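Galería: el servicio de mesa en los espacios comunes de Otport

Última actualización: 21 de junio de 2023

La residencia Otport pone a disposición de sus usuarios varias salas de estar equipadas para comidas informales, reuniones breves y talleres de hogar. La presente galería reúne imágenes del mobiliario plegable y del menaje de acero inoxidable que forman parte de la dotación ordinaria de dichas salas. Su finalidad es informativa: facilitar a los grupos solicitantes una idea del material con el que pueden contar antes de formalizar la reserva.

La dotación fue revisada en el mes de febrero, con motivo de la renovación del inventario general. Dicho inventario comprende en la actualidad 842 piezas de menaje, repartidas entre el edificio principal y el anexo Zakside. Las mesas y los asientos se contabilizan aparte, en el registro de mobiliario, y su traslado entre salas requiere autorización previa de la administración.

Mesas plegables y menaje básico

El tablero de imitación jaspeada, en tonos crema y rosados con ribete rojo, se apoya sobre patas metálicas negras que permiten recoger la mesa al término de la actividad. Los cuencos se presentan apilados, el menor dentro del mayor, acompañados de cuchara y tenedor.

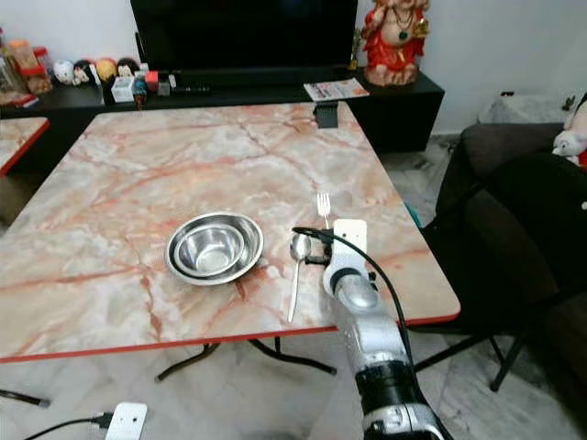 Maëlys Leblanc pregunta si los cuencos pueden solicitarse también sin reservar la sala, pues su grupo dispone ya de mesas propias y únicamente le falta la vajilla. Añade que el acero le parece preferible a la loza para los talleres con niños, aunque echa de menos algún plato llano.

En respuesta a esta consulta, la administración recuerda que el menaje puede cederse por separado mediante el formulario de préstamo, siempre que no se encuentre comprometido para otra actividad. La cesión se concede por un plazo máximo de 31 días y no admite prórroga automática. Los platos llanos no forman parte de la dotación de las salas de estar —se conservan en la cocina del anexo— y deben pedirse de manera expresa.

Disposición en la sala de estar

Las salas conservan su mobiliario habitual durante las actividades. En la que aquí se muestra, la mesa queda frente al mueble bajo de color negro y el televisor, que permanece apagado. Sobre el tablero, los dos cuencos y, a su derecha, la cuchara, con el mango orientado hacia el borde delantero. 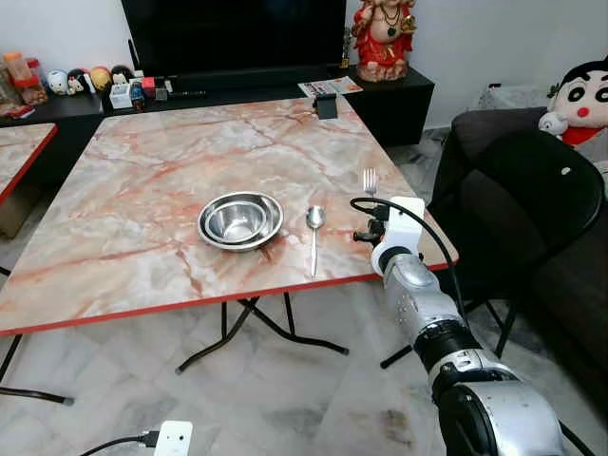
Los grupos que deseen modificar la colocación de las mesas deberán restituirla al finalizar. Se ruega plegar las patas con el tablero apoyado sobre una superficie protegida, a fin de evitar rozaduras en el ribete, y no arrastrar las mesas sobre el pavimento.

El menaje se entregará limpio y seco. No se admiten estropajos metálicos ni productos abrasivos en la limpieza de los cuencos; el jabón neutro y un paño suave resultan suficientes. Las cucharas y los tenedores se depositarán en sus cajones respectivos, nunca dentro de los cuencos apilados, y cualquier pieza deteriorada se comunicará a la administración en el momento de la devolución.

La sala Riedl, destinada a grupos reducidos, dispone del mismo tipo de dotación y se rige por idénticas condiciones de uso. Las solicitudes se tramitan por orden de entrada, tanto para el edificio principal como para el anexo Zakside, y la confirmación se remite por escrito a la persona responsable del grupo.

Compartido 500 veces · 31 comentarios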